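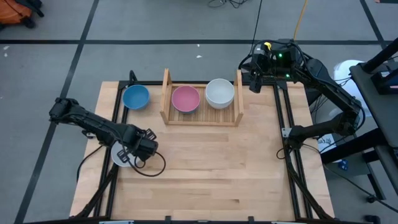
Holzkiste mit Schalen auf Arbeitstisch, Lamellenboden

Über uns

Fekmont ist ein Prüf- und Beratungsbüro für Massivholz im Innenausbau. Wir bestimmen Holzfeuchte, Verformung und Fugenfestigkeit an verleimten Platten, Treppenstufen, Arbeitsflächen und Kleinmöbeln. Auftraggeber sind Tischlereien, Plattenhersteller, Innenausbaubetriebe und gelegentlich Versicherer. Wir stellen nichts her und verkaufen kein Material.

Gegründet wurde das Büro von Valter Sjögren, der zuvor die Trocknung im Sägewerk Nygård betreut hat. Anlass war eine Reklamationsserie bei Buchenplatten, deren Ursache zunächst beim Leim gesucht wurde. Die Messreihen zeigten eine zu hohe Feuchtedifferenz zwischen benachbarten Lamellen. Aus diesem Auftrag ist das Verfahren entstanden, nach dem wir bis heute Eingangsprüfungen planen.

Arbeitsgebiete

Holzfeuchte
Wir messen im Regelfall nach dem Widerstandsverfahren mit isolierten Einschlagelektroden, in Zweifelsfällen zusätzlich durch Darrprobe. Die Darrprobe zerstört das Prüfstück, liefert aber den Bezugswert, an dem sich alle elektrischen Messungen orientieren müssen. Messwerte werden immer mit Holzart, Holztemperatur und Einschlagtiefe protokolliert. Ein Feuchtewert ohne diese Angaben ist für uns kein Ergebnis und wird auch bei Fremdgutachten nicht übernommen.

Formstabilität
Breite Platten schüsseln, wenn Ober- und Unterseite unterschiedlich schnell Feuchte aufnehmen oder abgeben. Wir lagern Prüfstücke im Klimaraum, erfassen Querkrümmung und Verwindung über ein festes Messraster und tragen die Werte gegen die Zeit auf. Üblich ist eine Lagerung über 50 Tage mit einem Wechsel zwischen trockenem und feuchtem Klima. Kürzere Laufzeiten bieten wir auf Wunsch an, sie werden im Bericht als orientierend gekennzeichnet.

Verleimung
Geprüft werden Scherfestigkeit und Holzbruchanteil der Fuge. Bei Schadensfällen kommt eine mikroskopische Betrachtung der Bruchfläche hinzu. Häufige Befunde sind überschrittene offene Zeit, zu geringer Pressdruck an den Plattenenden und gealterte Hobelflächen. Letzteres wird oft unterschätzt: Zwischen Hobeln und Verleimen sollte möglichst wenig Zeit liegen, bei harzreichen Hölzern gilt das besonders.

Oberflächen
Geölte und gewachste Flächen beurteilen wir auf Wasseraufnahme und Fleckenbildung. Lackprüfungen führen wir nicht durch — entsprechende Anfragen geben wir an ein Labor in Stanham weiter, mit dem eine feste Vereinbarung besteht.

Standorte und Ausstattung

Der Hauptstandort liegt in Bitley. Dort befinden sich die Probenannahme, zwei Klimaräume, die Zuschnittwerkstatt und das Messlabor. Insgesamt stehen 72 Lagerplätze für Platten bis Küchenarbeitsplattenformat zur Verfügung. Größere Bauteile, vor allem Treppenwangen und Tischplatten in Überlänge, prüfen wir vor Ort beim Auftraggeber. In Nygård unterhalten wir eine Außenstelle für Trocknungsversuche, die an zwei Kammern des dortigen Sägewerks durchgeführt werden.

Mitarbeiter

Das Büro beschäftigt vier Personen: zwei Holztechniker, eine Laborantin und den Inhaber. Gutachten werden grundsätzlich von zwei Personen gezeichnet. Wer eine Messung ausgeführt hat, verfasst nicht die Bewertung dazu. Diese Trennung verlängert die Bearbeitung um einige Tage, sie hat sich bei strittigen Fällen bewährt.

Ablauf eines Auftrags

Die Anfrage sollte Holzart, Abmessungen, Verleimart, Oberflächenbehandlung und bisherige Lagerbedingungen enthalten. Danach erhalten Sie einen Prüfplan mit Anzahl und Lage der Proben. Proben bitte in Folie einschlagen und die Hirnholzflächen zusätzlich abkleben. Unverpackt angelieferte Stücke werden angenommen, die Feuchte bei Anlieferung ist dann jedoch nur eingeschränkt verwertbar. Reststücke bewahren wir bis zum Abschluss des Auftrags auf und senden sie auf Anforderung zurück.

Schulungen

Im September findet in Bitley ein Lehrgang zur Feuchtemessung in der Werkstatt statt. Behandelt werden Geräteabgleich, Elektrodenwahl, Temperaturkorrektur und die Führung eines Messbuchs. Teilnehmer können eigene Messgeräte mitbringen und gegen unsere Referenzproben abgleichen. Die Unterlagen umfassen 74 Seiten und sind in der Gebühr enthalten, ein getrennter Verkauf ist nicht vorgesehen.

Unabhängigkeit

Fekmont hält keine Beteiligungen an Herstellern von Holz, Leim oder Messgeräten. Aufträge, bei denen beide Parteien eines Streits anfragen, nehmen wir nur als gemeinsamen Auftrag an. Prüfergebnisse gehören dem Auftraggeber und werden ohne dessen schriftliche Zustimmung nicht weitergegeben — auch nicht in anonymisierter Form.

Stand dieser Seite: 13. Mai 2022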